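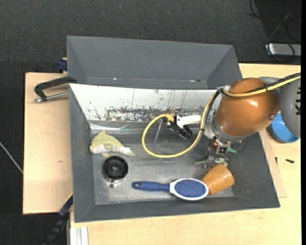

Cable routing deserves more attention than small builders give it. In a shared workshop the argument is always about grippers, and Volker Pfeiffer and I had it for most of July. Meanwhile the arm at Brurnach lost more hours to its cables than to any finger design.

An external loop is ugly, but it is the right choice for a first build. It can be inspected at a glance and replaced in minutes. Internal routing looks finished and hides wear until a conductor fails. The cost of the loop is snagging, and that cost should be measured. We logged 144 picks one Wednesday and wrote down every contact between cable and bin wall.

Dirk Reuter would shorten the slack by 30 mm. I would leave it -- a tight cable pulls on the connector at full wrist rotation, and connectors are harder to replace than ties.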